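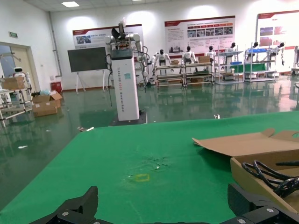

An open box on the green table.

The Prument is eleven years old this fall and I have owned it for eight of those years, so I figured it was time to write down what it has been like. It is a plain five-door hatchback with the small gas engine and a manual gearbox. I bought it used from Deepak Bhardwaj, who had kept every receipt in a shoebox and handed the shoebox over with the keys. I have kept adding to it. The lid stopped closing a while ago.

I'll start with what has gone wrong. In the first two years, nothing apart from a headlight bulb. Then the air conditioning quit on the way to Clarkulley in the worst heat of the summer, and it needed a new condenser. A stone had gone through the old one. The grille on this model has wide gaps and there is no mesh behind it, so if you buy one, put mesh in. I did it in an afternoon with cable ties and it has held up fine.

The clutch was next. Pankaj Upadhyay did the work at his shop and charged me $687, parts and labor, with the release bearing included. I had one quote that was higher and one that was lower, and the lower one left out the bearing. Don't let anyone put a clutch in without changing the bearing. You pay for the same labor all over again when the old one starts to whine.

Rust is not bad. There is some on the rear subframe and a patch the size of a coin under the driver's door where the rubber seal rubs. I treated the patch last October and it has not spread. The rear wheel arches, which everybody warns you about on this car, are clean. I rinse them out with the hose every couple of weeks in winter, and I would guess that has helped.

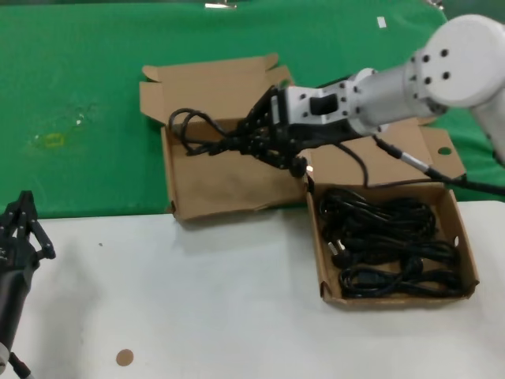 Now the driving. The steering is light and a bit slow around the center, and on the freeway it wants small corrections in a crosswind. I got used to that in a month. The gearbox is the best part of the car. The shifter has a short throw and goes into second cleanly even on a cold morning. Fifth is too low for long trips, and there is no sixth. At 62 miles an hour it is comfortable and you can talk to the person next to you. At 75 you are raising your voice.

Ride comfort depends a lot on tires. The car came to me on a cheap set that were hard as wood, and I thought the suspension was worn out. Nusrat Roy, who had the same model before her kids came along, told me to change the tires first and look at the shocks afterward. She was right. I put on a set with a taller sidewall and the thumping over the railroad crossing near my house mostly went away. The shocks are still the original ones. They'll need doing soon.

I test drove a Sudis in the spring, thinking I might trade up. It was quieter, it had heated seats, and the back seat was much roomier. It also put the fan speed and the temperature inside a touch screen, and I had to take my eyes off the road to turn the defroster on. The Prument has three round knobs. I can work them with gloves on. The salesman said I would get used to the screen, and maybe I would, but I wasn't ready to pay a monthly bill to find out.

Brijesh Mishra asked me in the comments last time about fuel economy. I don't log every tank anymore, but when I did, it was a little under what the sticker said in town and a little over on the highway. With the roof bars on, it drops enough that I take them off when I am not using them. It takes four bolts and ten minutes.

A few small things, in no order. The cup holders are too shallow for anything but a can. The trunk light switch sticks, and a dab of silicone grease fixes it until the next winter. The factory radio loses its presets if the battery gets low. The driver's seat fabric has worn through on the outer bolster, and Weidong Liang, who does upholstery out in Shakya, says he can patch it without taking the whole seat apart. I have an appointment for that next month and will post how it comes out.

As for how long I plan to keep it, the timing belt is due again in the spring, and that is the bill I'm thinking about. If Pankaj looks underneath and says the subframe is solid, I'll pay for the belt, put new shocks on at the same time and drive it another 2 years. If he doesn't like what he sees, I'll go back and look at the Sudis again, or at something older with knobs.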